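Home > Community Help > Laundry & Clothes Care > Folding

My polo shirts will not fold like T-shirts
Posted by Sille Bergmann, Wednesday

I can fold a T-shirt. I have folded T-shirts all my adult life and have the drawer to prove it. Then I got a light green polo with a checkered print, and every time I fold it the collar ends up somewhere around the waist and the front looks like a used napkin. I do my folding on a flat white table, so I can't blame the bed. What am I missing?

Tags: polo, collar, wrinkles

Bahman Zarei
Button it first. All the way up, even if you'd never wear it that way. Then:

Lay it face down and pull the hem until the back is smooth. Smooth it with your palms and don't tug at the sleeves, they only drag the rest along with them.

Bring one side in to the middle of the back, sleeve folded flat on top. Same on the other side. You want a long strip about as wide as the collar.

Fold the bottom up to just under the collar, or in thirds if your drawer is shallow. Turn it over. The collar should be on top looking pleased with itself.

If it bunches halfway, open it out and start over. I have tried to rescue a bad fold more than 1000 times and it has yet to forgive me.

Fletent_fan
just hang it

J. in Zisbridge
Hanging is fine until the shoulders grow those little horns. Bahman's way works, but I'd add that the strip stage is where people go wrong. They fold the shirt lengthwise, get something long and lumpy, and carry on as if it will sort itself out in the drawer. Flatten the strip before you shorten it. Print on the inside if you're fussy about it, print on the outside if you want to find the thing again in October.

Light green on a white table, with the drinks shelves behind, and in the last one the table without the green:

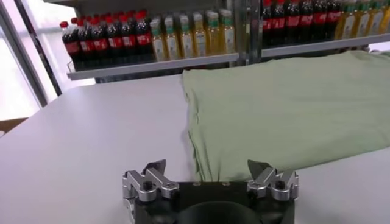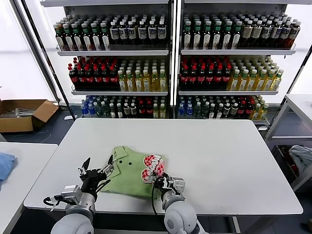
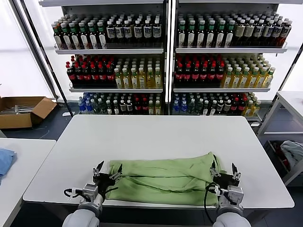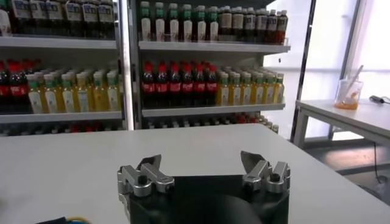
More in Folding
Fitted sheets: is there a right way?
Do I need a folding board?
Sweaters stretched at the shoulder

Contact the moderators | Community rules | Back to top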